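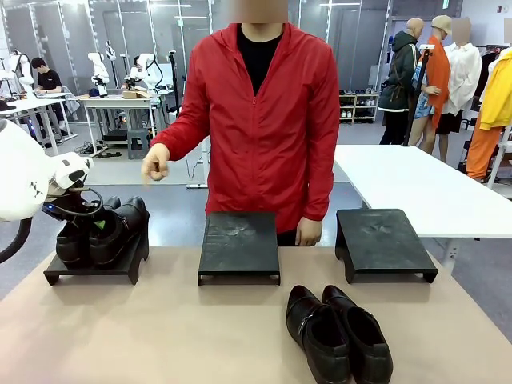 Can a Curik cedar insert be left in leather shoes all season?
It can stay in for as long as the shoes are off your feet. Take it out every few weeks, brush the surface with a dry cloth and put it back.

Curik Cedar Shoe Insert, Full Length
By Burnetti
Item 16-C
Sold as a pair

The Curik is a two-piece shoe insert for dress shoes, loafers and low boots. The front half is split down the middle and opens under light spring pressure, so the toe box keeps its width. The heel half is solid and has a brass knob for pulling the insert out. A steel rod joins the two and adjusts for length.

The wood is unfinished red cedar. We don't varnish it, and you shouldn't either. Varnish seals the grain and stops the wood from taking up moisture.

Sizes
Small: US men's 6 to 7.5
Medium: US men's 8 to 9.5
Large: US men's 10 to 11.5
Extra large: US men's 12 to 13
If you fall between two sizes, order the smaller one. An insert that is too long will push the heel counter out of shape.

Fitting
Loosen the laces all the way down. Push the front half in first, then compress the rod and lower the heel into place. The upper should look smooth across the vamp with no bulge at the sides. If you have to force it, go down a size.

Let shoes air for an hour after wearing before you put the inserts in. Soaked shoes should be stuffed with plain paper overnight first.

Care
When the cedar smell fades, sand lightly with fine paper and wipe off the dust. Keep the wood away from shoe cream and oil. A drop of sewing machine oil on the rod once a year is enough.

What is in the box
One pair of inserts
One cotton storage bag
One sheet of fine sandpaper

Changes to this item
Since March the Curik ships with the longer rod that used to come only with the large size. The older short rod is still sold as a spare and fits all small and medium inserts. The plastic knob has been dropped.

Goes with
Cerkusix horsehair brush, 16 cm
Quiambao neutral cream, small jar
Burnetti boot insert, tall shaft

Ordering
Single pairs ship in a plain carton. Stores can order by the case of 64 pairs, mixed sizes allowed. Unused inserts can be returned within 16 days if the bag is still sealed. We can't take back inserts that have been sanded or worn in.

Spare rods and knobs are listed under Parts. Please give the size stamped on the underside of the heel piece when you order.

Page updated Tuesday, June 6, 2023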